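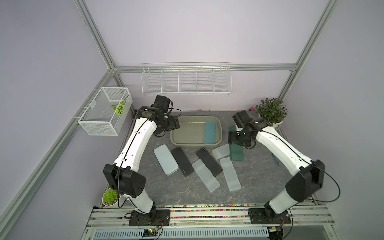

I spent most of this week on the cable of the left arm, and I want to write down what I did before I forget it, as I did the last time. The cell is a pair of small arms on one front rail, inside a square enclosure of aluminum extrusion, and it has been running a sorting job with pencil cases. The cases go from the tabletop into a gray plastic tray near the back. The job is easy on the motors and hard on the cables. To get over the left edge of the tray the left arm has to extend toward the back, and the cable strapped along it needs a loop near the elbow and another near the gripper so it has something to give. Those two loops are what I keep getting wrong.

The symptom was the wrist motor dropping off the bus. It would run for an hour, then the log would show a timeout on the wrist, and the arm would stop where it was. Power cycling brought it back. I first blamed the motor, because I had a spare motor and did not have a spare cable. I swapped it, ran the cell over lunch, and came back to the same timeout. So that was a morning gone.

What I should have done first is the wiggle test. Put the arm in a hold pose, open a terminal that pings each motor, and bend the cable gently with two fingers, starting at the base and working up. Mine was fine until I reached the elbow. There I could make the wrist disappear and come back by moving the cable less than half an inch. The strap had been pulled tight right at the bend, and every time the elbow folded, the cable was creasing in the same spot.

The counter in the log said 1,991 cycles since the cable was last changed. I had expected more out of it than that. The one before it was the same type, from the same roll, and I never had trouble with it, but I had routed that one with a bigger loop.

For the replacement I used the Jevitz flexible cable, which costs more and is a little thicker. I cut it long, crimped the ends, and checked every pin with a meter before it went anywhere near the arm. Then I moved the arm by hand to its farthest reach with the power off and set the loops there. After that I folded the arm all the way back to see if the slack would catch on anything. It did catch once, on the edge of the elbow housing. I moved the strap down and it cleared.

The straps are hook and loop. I used zip ties for the first version of this cell and I would not go back. You can't tell how tight a zip tie is until it has already done its damage, and cutting one off next to a cable is asking for trouble.

While the arm was loose I went over the elbow screws on both sides. Two on the left had backed out a bit. They got a drop of medium threadlocker and I marked each head with a paint pen so I can see if they turn. I also took the jaws off the left gripper and cleaned them with alcohol. They pick up a film from the plastic cases, and after a few days the frosted ones start to slide.

Then calibration. Any time a motor gets swapped I redo the zero for the whole arm, not just that joint. I use the Dramani script for it, which is old but does what I need. It moves to five poses and asks you to confirm each one against a printed card. The wrist was off by 11 counts on the first pass. I loosened the horn, reseated it, and the second pass was clean. The right arm I left alone.

The last thing was the tray. It slides a little when a case gets set down against the side, and over a long run that adds up. I put four dots of museum putty under it. I don't know if that will hold in the summer, when the room gets warm, but it was what I had in the drawer.

It has been running since yesterday at 4 p.m. with no timeouts. I am going to leave it on the slower speed setting until it has done 16 hours, then put it back to normal. If the wrist drops again I'll look at the connector on the controller side, which is the one part of that line I have not touched. I have two spare cables made up now, in a bag labeled left and right, in the Wekeck box under the bench.

Next on the list is the right arm. Its cable arcs out to the side from the elbow, and I would like it closer in.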